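Wed 26 June - workshop notebook, dye bench

Third week on the fading question. Guadalupe wants an answer on the Busudska pink before we commit to the big order, and I'd like one too, but I'm not going to write down a yes just because the supplier's sheet has one printed on it. The sheet says "excellent lightfastness." No method, no lamp, no hours. Excellent compared to what?

Pink paper and a pinkish sheet, same bench, same day.

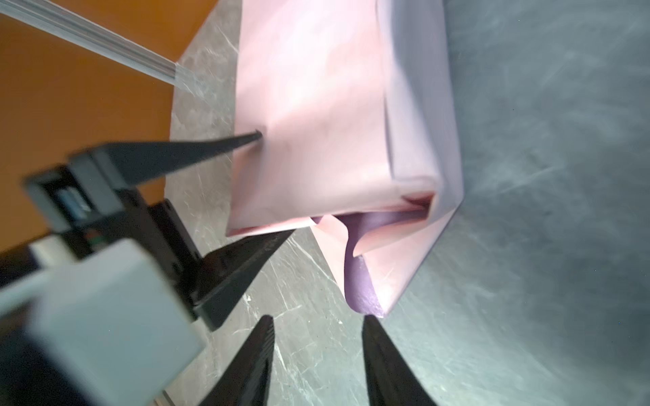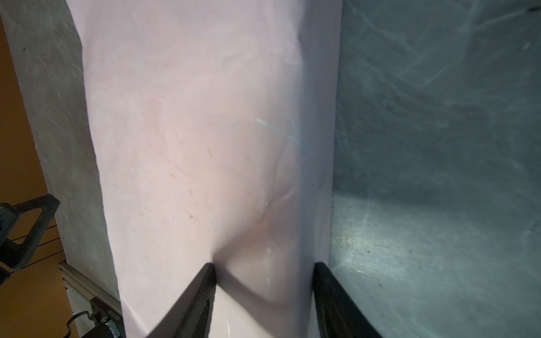
Where the strips stand

Window set went up in April, south side, half of each strip under black card. Jozef pulled the cards on Monday and called the result "barely any change." I looked at the same strips under the bench lamp and saw a clear step on the Busudska and a smaller one on the Van Acker. We were both looking with our eyes, which is the problem. Jozef likes the Busudska and I don't, and I'm not sure either of us should be the one reading it.

Had Jae-hoon read them blind. He shuffled the strips with the labels face down and put them in order from most faded to least. He got the Busudska worst on two passes and second worst on the next. Better than my opinion, still only one person and one pile of strips.

Meter readings are no help yet. The Clukon gave 74 on the covered half of strip 4 this morning and a different number after lunch, same spot, same backing. I recalibrated on the white tile and it moved again. Until that settles I'm treating any difference smaller than the drift as no difference. Traian says the battery. Could be, he also said that in April.

Things that bother me

The window log has 1,273 hours in it. That's hours on the clock, nights included. Somebody (me, probably, the handwriting is bad enough) copied it onto the summary page as "hours of light." It isn't. I've crossed it out. Please don't copy it forward again.

The glass. Ordinary window glass stops a good part of the UV, so the strips had an easier time than a sheet would get outdoors. Fine if the paper lives in a shop. Not fine if Sheldon is serious about the market stalls.

The covered halves aren't a perfect reference either. The card on two of the Van Acker strips had slipped down, and there's a soft edge where there should be a hard one. I've marked those two with a cross and left them out.

And the batch. All the Busudska strips came off one roll. If the next roll was dyed on a different day, I don't know what we've learned about it. Asked them for a piece from another roll. They sent a brochure.

What Tunier says

Their rep claims the overcoat "locks the color in." I've heard this about every coating we've ever had in here. Put one coat on half the spare strips, left the rest bare, and noted that the coating itself shifts the pink a bit toward yellow before any light gets near it. So a coated strip has to be compared with a coated reference, or the comparison is junk. The test they showed us did not do that, as far as I can make out from the one graph.

Order

Sheldon has 4,000 sheets penciled in and wants to confirm this week. My vote is to wait. Guadalupe's is to take a part order and keep testing. I can live with hers if the part order comes from a roll we've cut strips from.

To do

- New battery in the Clukon, then ten readings on the white tile before touching a strip
- Second set in the window, cards taped on all four sides this time
- One set outside under the porch roof, no glass
- Jae-hoon and Traian both to read blind, separately, no talking
- Ask Busudska again for the other roll, and for the name of whatever test "excellent" came from
- Find the blue wool card. It was in the flat drawer. It isn't in the flat drawer.

Later: new battery in. First three tile readings agree, the next one doesn't. Leaving it switched on overnight to see if it's a warm-up thing.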